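March 28, 2022

Workshop PC, notifications again. Picking up from where I left off: Talard machine still showing no banners for print jobs, although the sounds come through. Focus Assist was the first suspect. It was set to Alarms only, put there by the automatic rule for "when I'm duplicating my display", which the projector sets off every time. Switched the rule off, signed out and back in. Banners returned for mail but not for the Harries print monitor.

Checked Settings > System > Notifications. The print monitor was not in the list at all. Windows only lists a program there once it has sent something, and this one had been reinstalled under a new account. Sent a test page from the Indport account and it appeared, switched off. Turned it on and set priority to High.

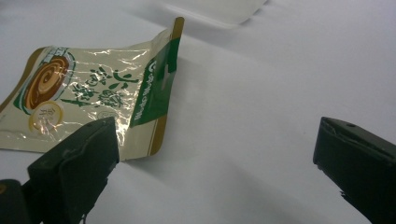
Next job was the backlog. The Urnine sync tool had put 400 entries in the notification panel, nearly all of them "file updated". Clearing them by hand made the panel hang. I stopped Windows Push Notifications User Service, renamed wpndatabase.db in the Notifications folder under AppData\Local\Microsoft\Windows, and started the service again. Panel came up empty and opened at once. Had a bag of something crinkly open by then, so if anybody finds crumbs in the keyboard, they are mine. Keep the renamed file until August in case the old entries are wanted, then delete it.

Still to do:
Sync tool: change alerts from every file to a daily summary. The setting is on its Reports tab and needs the admin password.
Projector rule: do the same on the other two machines.
Event log on the Talard machine holds 2,000 warnings from the old print driver. Save a copy before clearing.

Meirion Maddocks has the admin password and wants the panel left switched on for all accounts. Left a note of the service name inside the PC cupboard door.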